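祈りの場を家庭に整えるために　しつらえと手入れの手引き

クレサリ（Clesari）会　家庭礼拝資料室

本会では、家庭における日々の祈りを大切にする方々のために、住まいの中に小さな祈りの場を設け、これを長く保つための実際的な手引きをまとめております。本頁は、2024年7月23日に内容を改めたものです。教派や慣習によって細部は異なりますので、所属教会の定めがある場合はそちらを優先してください。

一　場所を選ぶ

祈りの場には、必ずしも一室を充てる必要はありません。居間の一隅、寝室の窓際、書棚の一段など、毎日同じ姿勢で向かうことのできる場所であれば十分です。選定にあたっては、まず人の通り道を避けてください。家族が頻繁に出入りする扉の脇では、心が落ち着かないばかりでなく、燭台や花瓶を倒すおそれもあります。

直射日光の当たる場所も適しません。聖画の顔料、布の染料、聖書の革表紙は、いずれも光によって徐々に傷みます。南向きの窓しか使えない住まいでは、薄手のカーテンを一枚加えるか、使用しない時間帯に覆い布を掛けるようにします。暖房器具や冷房の吹き出し口の近くも、木材の反りと紙の波打ちを招くため避けてください。

台所に隣接する場所では、油煙が少しずつ付着します。換気扇を回していても完全には防げませんので、布類の洗濯の間隔を短くしてください。

二　台と椅子を整える

台の高さは、そこで立って祈るのか、椅子に掛けるのか、ひざまずくのかによって決まります。既存の家具を転用する場合は、まず一週間ほど仮に使ってみてから位置を定めることをお勧めします。脚のがたつきは、フェルトの小片を脚裏に貼って調整します。紙を折って挟む方法は、湿気を吸って沈むため長続きしません。

ひざまずき台を用いる方は、膝当ての詰め物に注意してください。柔らかすぎるものは沈み込み、かえって膝を痛めます。本会の工房で用いているコレ型（Collet）の台では、硬めのフェルトを重ね、厚手の綿布で覆っております。布は鋲で留めず、裏で紐を結ぶ形にしておくと、取り外して洗うことができます。

木製の台の日常の手入れは、乾いた柔らかい布で木目に沿って拭くだけで足ります。汚れが目立つときは、固く絞った布で拭き、すぐに乾拭きをします。蜜蝋を用いる場合は年に2回を限度とし、ごく薄く延ばしてください。塗りすぎた蝋はほこりを抱き込み、夏場にべたつきます。ウレタン塗装などの施された台には蝋がなじみませんので、塗る必要はありません。

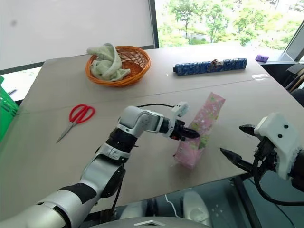

台の上に置く物は、できるだけ限ることが望まれます。聖書または祈祷書、十字架または聖画、灯火。この3点を基本とし、季節の花などは別の小卓に置くと、拭き掃除が容易になり、書物を花瓶の水で濡らす事故も防げます。

三　敷布の扱い

敷布には、麻または綿の平織りが扱いやすいものです。新しい麻布は洗うと縮みますので、裁つ前に一度水に通し、生乾きのうちにアイロンを掛けて布目を正します。仕立て上がりの寸法は、台の縁から左右に均等に垂れるよう、あらかじめ紙で型を取って確かめてください。

蝋が垂れた場合は、あわてて擦ってはなりません。完全に固まるまで待ち、爪または木べらで表面の塊を静かに外します。残った蝋は、白い紙を布の上下に当て、低温のアイロンを短く押し当てて紙に移します。紙は蝋が染みるたびに取り替えます。色のついた蝋では染料が布に残ることがあり、その場合は目立たない端で試したうえで、酸素系漂白剤を溶かしたぬるま湯に30分浸してください。刺繍のある布、絹、金糸を用いた布は、家庭で処置せず専門の業者に相談してください。

葡萄液の染みは、時間が経つほど落ちにくくなります。乾いた布で水分を吸い取り、水で湿した別の布で裏側から軽くたたきます。熱湯や熱いアイロンは染みを定着させることがありますので、落ちきったことを確かめるまでは用いないでください。

保管の際は、折り山に薄葉紙を丸めて挟み、強い折り目がつかないようにします。大判のものは芯に巻くのが最もよく、芯が紙筒である場合は、あらかじめ中性紙を一巻きしておきます。糊づけは収納の前には行わず、使用の直前に施してください。糊を含んだまま長くしまった布は、黄ばみや虫害の原因となります。

四　書物の手入れ

聖書や讃美歌集は、日々手に取られるものだけに、傷みも早く現れます。手を洗い、よく乾かしてから扱うことが第一の手入れです。ハンドクリームを塗った直後の手で薄紙を繰ると、紙の隅が透けるように変色し、元には戻りません。

しおりには、細い布のリボンか薄い紙を用います。押し花、金属の留め具、厚い札を挟んだまま閉じると、背に無理がかかります。礼拝の式次第や葬儀の案内を聖書に挟んで保管する方が多く見受けられますが、背割れの主な原因の一つとなっております。記念として残すものは、別の封筒に移してください。

背の緩みを粘着テープで補修することは避けてください。テープの糊は年月とともに染み出し、後の修復を著しく困難にします。頁が外れかけたときは、薄い和紙と澱粉糊で補うのが基本ですが、不慣れな方は外れた頁を正しい位置に挟み、平紐で十字に軽く縛って修理に出すのがよいでしょう。

湿気を帯びた書物は、立てて扇状に開き、風通しのよい日陰で乾かします。ドライヤーの温風は紙を縮ませます。乾いた後に残る波打ちは、平らな板に挟んで重しをし、数日置くことでいくらか和らぎます。
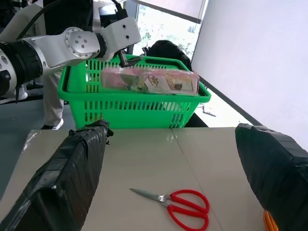
革装のものに保革油を用いる際は、量を控え、年に一度で十分です。油が小口に触れると紙に染み込みますので、表紙の縁から少し内側にとどめて塗ります。合成皮革には保革油は不要です。表面が剥がれ始めた合成皮革は元に戻りませんので、布の覆いを掛けて用いてください。

五　灯火と安全

家庭で蝋燭を用いる場合は、必ず不燃性の受け皿を添え、火のあるあいだはその場を離れないことを原則とします。掛け布、造花、上段の棚板との距離を十分に取り、芯は点火の前に短く切りそろえます。芯が長いままでは炎が大きくなり、煤が壁や聖画に付きます。

消火には、息を吹きかけるよりも火消しの覆いを用いることをお勧めします。溶けた蝋が飛び散らず、煙も少なく済みます。消した後は、芯の赤みが消えるまで見届けてください。

幼い子どもや動物のいる家庭、賃貸契約で火気が制限されている住まいでは、電池式の灯を用いて差し支えありません。灯の種類によって祈りの価値が変わるものではないと、本会は考えております。長く使わない季節には電池を抜き、液漏れを防いでください。

燭台に残った蝋は、金属製であれば湯を注いで軟らかくし、紙で拭い取ります。この湯を流しに捨てると、排水管の中で蝋が固まります。器のまま冷まし、浮いた蝋を取り除いてから水だけを流してください。硝子製のものは急な温度差で割れるため、熱湯は用いず、ぬるま湯から始めます。

真鍮の曇りは、市販の金属磨きを柔らかい布に少量取って落とします。彫りの部分に磨き剤が残ると白く固まりますので、綿棒で丁寧に取り除いてください。古いものの落ち着いた色合いは、無理に磨き上げず、そのまま残すという考え方もあります。表面に保護塗装のあるものは研磨剤で塗膜を傷めますので、乾拭きにとどめます。

六　季節ごとの点検

梅雨の時期には、台と壁のあいだに指が入るほどの隙間を設け、空気を通します。壁に掛けた十字架や聖画も、裏に小さなコルク片を貼って壁から浮かせると、黴を防ぐ助けとなります。乾燥剤を引き出しに入れる場合は、書物や布に直接触れないように置き、取り替えの時期を紙に記して引き出しの内側に貼っておくとよいでしょう。

降誕節の飾りを片づける1月は、年に一度の点検に適した時期です。台の脚、掛け具の釘、灯火の受け皿を順に確かめ、敷布を洗い替えます。飾りのうち樹脂の出る枝葉は、布や紙の上に長く置かないでください。樹脂の染みは水では落ちません。

聖画の額を掃除する際は、硝子に直接洗剤を吹き付けず、布に含ませてから拭きます。額の縁から液が入り込むと、台紙に染みが広がります。板に描かれた聖画には水も洗剤も用いず、柔らかい刷毛で軽くほこりを払うにとどめ、顔料の浮きが認められるときは触れずに専門家へお問い合わせください。

七　資料および相談について

本頁の内容を収めた小冊子『家庭の祈りの場』は、ドラトスモン（Dratosmont）館の受付で頒布しております。頒布価は600円です。敷布の型紙およびひざまずき台の寸法図は、同館内のノジヴェル（Nosiver）工房にて閲覧することができます。型紙の複写をご希望の方は、受付に備え付けの用紙に必要事項を記入のうえお申し込みください。

布や書物の修理に関するご相談は、傷みの状態がわかる写真を添えて、書面でお寄せください。現物をお送りになる場合は、事前に必ず工房の了解を得てくださいますようお願いいたします。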